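Section 6. Working alongside the Junider two-arm unit: notes for room staff

Read this section before your first shift with the unit. It covers the bedroom round only. Kitchen and linen store work is in the Irach binder.

6.1 What changes on your shift

The unit takes over picking up small items from beds and putting them away. You still strip and make the beds, check under them, and sign the room sheet. Each room is allowed 25 minutes, the same as before. Bình Hồ keeps the rota and will put you with an experienced colleague for your first 10 rooms.

6.2 Starting a room

1. Open the door fully and wedge it.
2. Move quilts to one side of the bed. Leave pillows where they are.
3. Take away glasses, medicines and anything sharp. The unit does not handle these.
4. Wheel the unit up to the long side of the bed and lock all 6 castors.
5. Check that the arm cables hang clear of the castors and the bed base.
6. Select BED CLEAR on the Futby tablet, step back behind the floor tape, and press Start.

Note: The tablet asks for your staff number once per shift. Do not lend yours to a colleague -- the log is used to work out break times.

6.3 While it is working

7. Stay in the room. You may dust or do the window, but keep off the bed side.
8. If an item is dropped, press Pause before you reach for it.
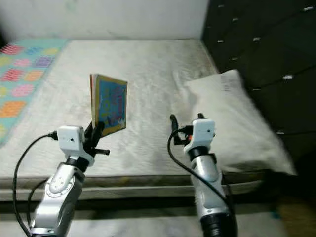
9. Books and papers go on the shelf tray, one at a time. If the tray is full, the tablet shows code 40. Empty the tray and press Resume.
10. When the tablet shows DONE, wait for both arms to fold before you unlock the castors.

CAUTION: Never take an item out of a closed gripper by hand. Use Release on the tablet and let it drop onto the bed.

6.4 If you fall behind

Press End and finish the room by hand. Write "manual" on the room sheet. This is not counted against you -- the Văn wing did half its rooms that way in May. Tell Bình Hồ at handover if the same room gives trouble twice.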